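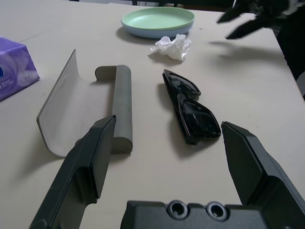
Margus Dambrauskienė objected to last month's column on the grounds that a hard glasses case takes up more of a table than the glasses do, and that anyone who wants a clear surface should start by throwing the case away.

The measurement is correct and the conclusion is wrong. A folded pair of sunglasses with a thick frame occupies a small, irregular patch of table. An open clamshell case occupies a larger one, because the lid swings out and lies beside the base. If footprint were the only quantity of interest, the case would lose. Footprint is the wrong quantity for an object with two optical surfaces on it.

A lens on a table is exposed in three ways. It can be scratched from below by grit, pressed from above by whatever is put down next, and wetted from the side. Sunglasses laid on their side, one lens up and one lens down, manage to invite all three. The usual advice is to set them down with the arms underneath, and this does help with the first. It does little for the second. Plates are the common offender. They get put down in stacks, and a person setting down a stack is looking at the rim and the hands, with a poor view of what is underneath.

My position is that an open case on a table is a finished piece of equipment and should be treated as such. It marks out a place. It is easier to see than black plastic, it is hard enough to take a knock, and it gives the glasses only one place to go. I would leave it open for as long as the glasses are coming on and off, then close it and move it when the table is needed for something else. People who close the case after each use tend to stop using it within a week, and the glasses migrate to the windowsill.

The same reasoning covers the rest of the small stuff that accumulates on a shared table. I don't hold with the empty-table school. A table that is empty at all times is being maintained for its own sake, and somebody is paying for that in trips to a drawer. A marker that gets used daily can stand in a cup on the table. Loose, it rolls, and it rolls toward the edge. A soft pack of tissues can stay out as well. It is light, it damages nothing it touches, and the person who needs one generally needs it quickly.

What should leave the table is anything whose task is over. Plates nobody is eating from come first. A used tissue comes next, and it should go in the trash and not onto the nearest plate, where it sticks to whatever was left there and has to be dealt with a second time at the sink.

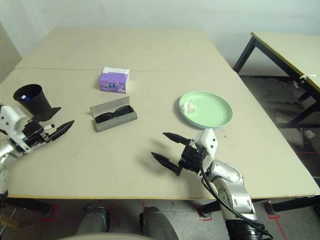
Should the case live on the table or by the front door? By the door, if the glasses are worn only outdoors; on the table, if they are also taken off there.

I have used both arrangements. The door shelf was tidier and failed more often. The failure was always the same: glasses came off after sitting down, the case was in another room, and the glasses went on the table unprotected. A container two rooms away from the point of use is storage. It has stopped being a container in any practical sense.

Some remarks on the case itself, as several readers asked. I have owned a Seston and a Falgate. The Seston is a soft sleeve and I would not recommend it for thick frames. It closes over them without resisting pressure, so a heavy object on top is passed straight through to the hinge. The Falgate is rigid, with a hinged lid, and has been sat on without consequence. Its fault is that it is slightly too long, and the glasses shift inside it if it is carried in a bag. A folded cleaning cloth at one end fixes this.

Color deserves more attention than it gets. Black glasses in a black case are difficult to confirm at a glance, particularly in the evening. Gray is adequate. On a beige tabletop a gray case shows up clearly and dark lenses show up against it, so one look tells you whether the thing is full.

The surface matters too, though less. My own table is a Dester, built in 1958, and it has a joint running across the top where two boards meet. Crumbs and paper fibers collect in it. I brush it out with a dry brush before wiping, as a damp cloth packs the debris further in. Grit from that joint is what scratched my last pair of lenses, which had been lying flat across it for most of an April afternoon.

Dambrauskienė's proposal would recover an area smaller than a side plate. I have priced new lenses for the pair in question at Vasiliauskas, and I am keeping the case.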